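Ailbhe Mac Giolla
1/ Week two in the new shared workspace and I have table opinions, so settle in

2/ We went back and forth forever on whether to get plain tops and just run extension cords everywhere. At the old place I tripped on the same orange cord every single morning!!

3/ Ended up with the big white ones with the outlets set right into the top. Ours were $300 each from Istetti (the Cekby ones were prettier but 90 bucks more, no thanks)

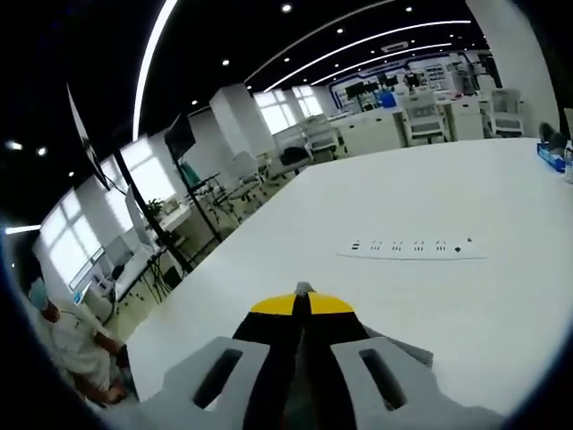
4/ Five sockets in one strip and it sits flush, so you can slide a notebook right across it. I love this more than I should

5/ Matte white is nice on the eyes too. Ask me about coffee rings in February

6/ Also a big yes to the black ceiling. I voted against it and I take it all back, the room is still super bright

7/ Next up: chairs. Send recs please, my back is begging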